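Subject: Re: [ferncombe-home] Clear tops, "one touch" and the drawer rule
From: Valentina Jara
Date: January 7, 2023
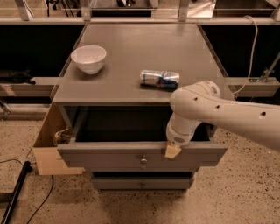
I've read Anneliese's message twice now and I still don't buy the drawer rule. My objection is to the idea that a clear top means a tidy room. Give people a drawer right under the surface and you've given them a place to move the mess four inches down. A gray two-drawer cabinet like this one, top drawer pulled open and next to nothing in it, is the best case you'll ever get, and even so there's a crushed can lying on top beside a bowl. The can is trash. The bowl belongs with the dishes. Neither one has any business in a drawer, so what does the rule do for them?

Anneliese Gerlach wrote:

> We have followed the drawer rule since July and I would
> recommend it to anyone on this list. Every evening,
> whatever is left on a flat surface goes into the nearest
> drawer. You sort the drawer once a week. It takes 3
> minutes a night and the sorting takes 22 minutes at most.
> I got it from the Lotutden booklet and it has worked in
> every room so far. The trick is not to stop and think
> about where things belong. Has anyone else tried it?

"Not to stop and think" is the part that bothers me. Thinking is most of the job. If I pick up a can, it takes me no longer to drop it in the recycling than to shut it in a drawer, and I don't have to meet it again a week later. Same with a bowl. Maybe I have to walk to the kitchen. Fine, I'm walking to the kitchen anyway.

I'd also like to know what those 22 minutes include. Does that cover wiping out the drawer? A can that still has a little soda in it will leave a ring on bare wood, and painted drawers are worse because the paint goes tacky. I had to sand one out at the Palma apartment and it never did run smoothly again.

I did try something close to this a few years back. By the end of the month I had one drawer I couldn't open past the halfway point. I counted 31 things in it when I finally got it loose, including two keys I'd already paid to replace.

I'll grant that it may be useful for mail and chargers, stuff that's going to be needed again in the same room. If the booklet said that, I'd have no quarrel with it. Does it? Anneliese, could you type out the actual paragraph? I'm not paying for a copy to find out.

And to whoever asked about the Baner drawer liners: they curl at the corners. Use plain shelf paper and trim it a little short at the back.

Valentina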